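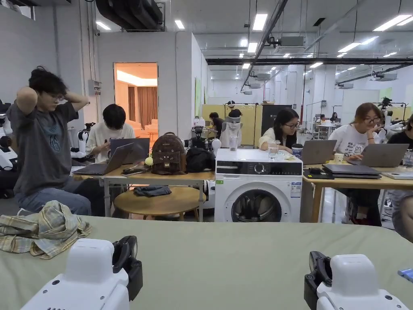 How many examples of folding before we train? And how strict to be?

Posted by sketine_lab

Hello all. We gather folding examples with two hand-held grippers and a camera on the head. So far we have 283 recordings of shirts and trousers, made by 2 people. My colleague wants to delete every one where the cloth slipped from the jaw and was taken again. I would keep them. Also I am not sure if we should always begin from a crumpled pile, or sometimes from a garment already spread on the table. The model will later run on a robot with the same jaws. What do you do in your groups?

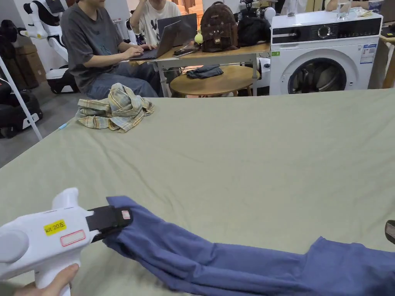 Kazimír Tichý
Keep the slips, if the person repairs them in a calm way. At Udesport we first deleted 117 such recordings, and the trained model did not know what to do after a missed sleeve – it closed the jaw on air and went on folding nothing. Later we put them back with a mark "second try" and it behaved better. Delete only those where the head camera looked away from the cloth, or where somebody stopped to talk.

About the beginning: do both, but write down which is which. We keep spreading and folding as separate tasks. One recording should start when both grippers are still

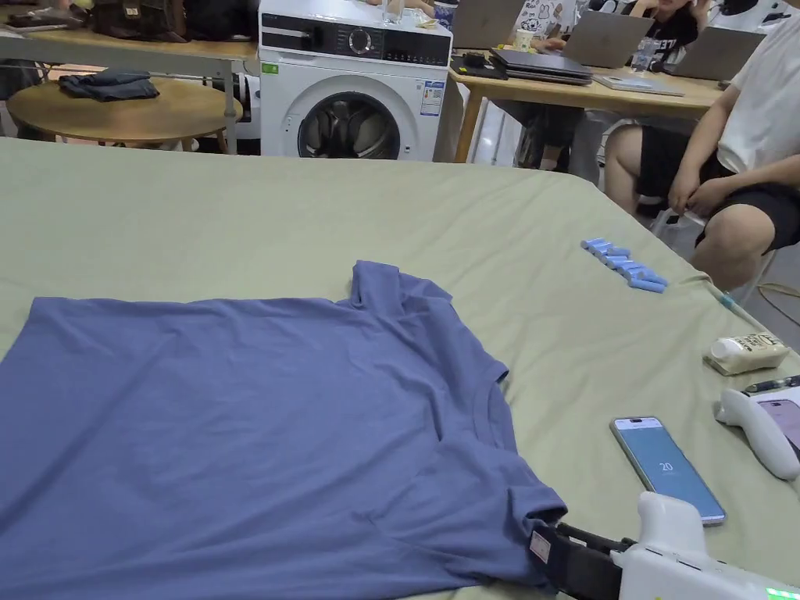 and end when they are still again, otherwise the cutting afterwards takes longer than the work itself. Please change also the person from time to time. Each of us has his own habit with the collar, and the model learns this habit too.

Boris Brabec
more data. we had 314 and it was too little for trousers, for shirts ok

sketine_lab
Thank you both. I will bring the slips back this evening and mark them. Boris, were your trousers all of one size?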